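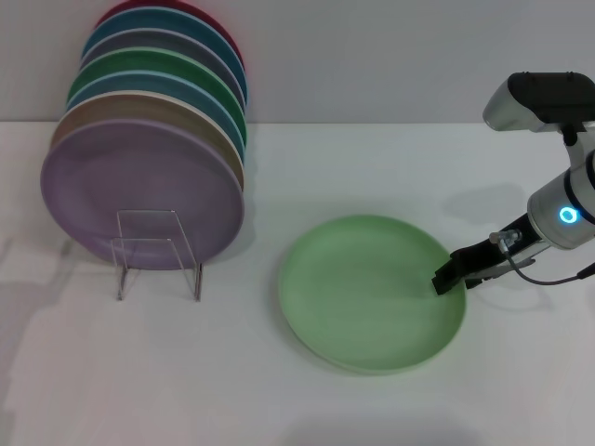
*Plate station at Trerketti, rack on the left, arm at the rim of the green one.*

Notes from the Darkley visit, Sat 29 August. Typed up on the train, so excuse the state of them. Yamuna wants them before the Monday call.

Got there late (wrong gate, then the right gate but no badge). Kumaresan Reddy met us and took us straight through to the demo hall. Skipped the slides, thank god. Coffee was on the bench by the door and that was breakfast.

## The plate station

What we came for. White table, plain wall behind, clear acrylic rack with the colored plates standing in it on edge, one more plate out flat on the table. Task is pick up the flat plate, stand it in the rack. Sounds like nothing. The plates are low and the rim is shallow, so there's not much to get hold of.

They run the same arm with different hands on it and you can ask for a swap. We asked for a lot of swaps.

**Two-finger parallel, flat fingers.** The one they had on when we walked in. Goes for the right-hand rim. Fingers come in steep, one has to get under the edge, and the table is in the way. First couple of tries it pushed the plate along instead of lifting it. Kumaresan changed the approach angle on the pendant, maybe a few degrees, and then it got it. Once it has the rim it's solid, no droop that I could see. Turning the plate upright was slow but clean. Yamuna filmed two full runs, ask her for them.

**Same hand, rubber pads.** Better grip, worse entry. Pads are thicker so getting under the rim is harder. One drop from low down, plate survived. I would not bother with pads unless we raise the plates off the table somehow.

**Suction, single cup.** Quick on the pick, came straight down on the flat middle. Held fine on the smooth sample plate they keep in a drawer. On the speckled matte ones it leaked and let go twice, once right over the rack. They have a softer cup on order, not there yet. Also the cup is on the face of the plate, so at the rack it needs room that the next plate is sitting in. Tight row = trouble. That's our actual problem at Endico, the dish racks are packed tighter than this one.

**Three-finger, the D'Souza hand.** Nice to look at. Too fat for the gap between plates. Took it off after ten minutes. Price quoted was 960 and that's without the mounting plate.

## Clear rack and the camera

Asked about the rack because ours is wire and theirs is see-through. Kumaresan says depth camera hates it, they get holes in the cloud wherever the acrylic is and mostly work off the plate edges instead. With the plates in a fan you only get a thin curve of each one to go on, bright colors help. He said all white plates were a lot worse. Ours are all white. Wrote that down and underlined it.

They retrained in February after changing the lights. 924 logged attempts since then on this station, mixed hands, he'll send the sheet with the failures marked by type. Didn't get a success rate out of him, he said read the sheet. Fair.

Cable: the one near the wrist loops out to the side. On one of the suction runs it caught my eye swinging close to the rack when the wrist turned over. I asked, he said they tape it down for long runs. We should plan for a proper cable guide from day one.

## Controllers

Short bit only, ran out of time. Tried moving the arm by hand (fine, light, stiff at the elbow) and with the pendant (menus, menus). Yamuna liked the hand guiding a lot, I was slower with it than she was. Stop button is where you'd want it. Software update takes the station down for most of a morning, which came up by accident and I'm glad it did.

## Where I've landed

- Parallel hand with flat fingers, no pads. Ask for a thinner fingertip, they machine them in house, 275 a pair.
- No suction until the softer cup shows up and we can test on our own plates.
- Bring our wire rack next time!! Should of done it this time.
- Need a little ledge or mat under the flat plate so the finger can get in under the rim. Kumaresan thinks a mat is enough.
- Yamuna to send them a box of the white plates.

Still open: who pays shipping on the loan arm, and wether the loan comes with the camera head or just the arm. Emailed him from the platform. Train home was standing room as far as the junction.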